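Birkitness Hall - Floor and General Safety Inspection
Checklist with comments, October 2021

Areas covered: main hall, side corridor, kitchen, storage room, front steps.
Ratings: OK / Watch / Fix.
Items marked Fix need a work order before the next public booking. Items marked Watch get checked again in May.

1. Entrance and front steps

Handrails tight on both sides - OK
Step edges marked - Watch. The yellow paint is worn on the second and third steps. Still visible in daylight, poor after dark.
Door closer - Fix. Door slams on the last few inches. Adjust the closing speed, and replace the unit if it won't hold.
Entrance mat lies flat - OK. New mat from Grument, rubber backing, no curled corners.
Outside light - OK

2. Exits and escape routes

Main exit opens fully from inside without a key - OK
Side exit opens fully - Fix. Sticks at the bottom after rain. Plane the lower edge and reseal it.
Exit signs lit - OK on mains, OK on battery. Battery test run for the full period.
Corridor clear - Watch. Stacked chairs were on the left-hand side when we arrived. They were moved during the visit. Chairs go in the storage room after every booking, including short ones.
Posted occupancy sign - Fix. The sign in the corridor is the old one. Take it down and put up the current sheet.

3. Fire equipment

Extinguishers in place, pins and seals intact - OK
Extinguisher service tags in date - OK for the hall and corridor. The kitchen tag is unreadable. Ask for a new tag at the next service.
Fire blanket in kitchen - OK
Smoke detectors - OK. All sounded when tested.
Alarm panel - OK, no faults showing. The log book has a gap over the summer and should be filled in from the service sheets.

4. Electrical

Outlets and cover plates - Fix. Cracked plate beside the stage steps.
Extension cords - Watch. 2 cords in the storage room have taped repairs. Throw them out and buy replacements.
Breaker panel labeled - OK. Labels match the circuits after last year's rewiring.
Stage lighting - not tested. The key to the control cabinet was not on the ring.

5. Kitchen

Hot water temperature at hand sink - OK
Floor not slippery - OK. Mop with plain detergent only.
Shelving fixed to wall - Fix. Upper shelf by the window has one loose bracket. Keep it empty until repaired.
First aid box - Watch. Low on adhesive bandages and gloves.

6. Main hall floor

Floor area checked: 1,800 square feet, walked end to end along the boards and then across them.
Raised board ends or nail heads - OK. One nail near the stage was set and filled.
Gaps between boards - OK. Widest gap is well under the limit we work to.
Finish - Watch. Kauppinen floor oil, last applied before the hall reopened. Thin near the main door, good elsewhere.
Splinters - OK
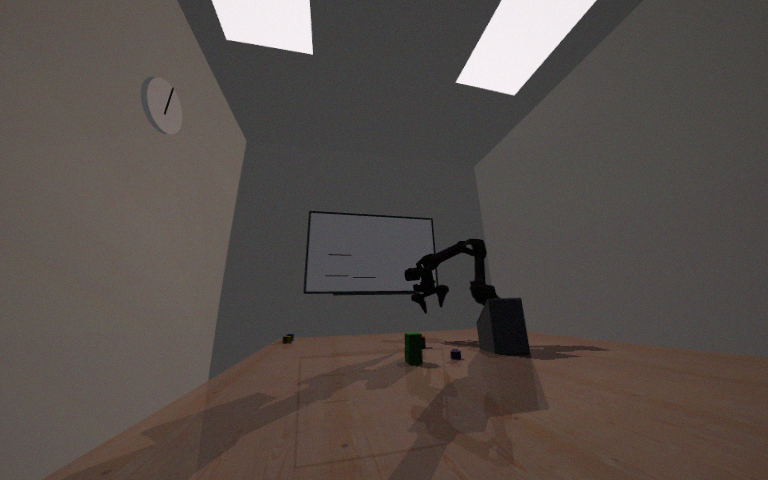

Marks and knots have to be told apart before anyone starts sanding. Run a fingernail across the spot. If it catches, treat it as damage and write it down. If it's smooth, leave it alone. A small dark knot like the one low down on the left, or the scattered darker marks in the reddish-brown wood, would be left off the repair list unless an edge had lifted. The last contractor sanded out natural marks at our Cluneck site and left shallow dips that now hold water when the floor is mopped. The repair there came to $655.

7. Costs

Door closer, side exit and shelf bracket, parts and labor: $429
Cords, outlet plate, sign and first aid supplies: from the small repairs budget

8. Follow-up

Recheck steps, corridor and floor finish in May.
Test stage lighting once the cabinet key is found or the lock is changed.
Keep this sheet in the front pocket of the building log.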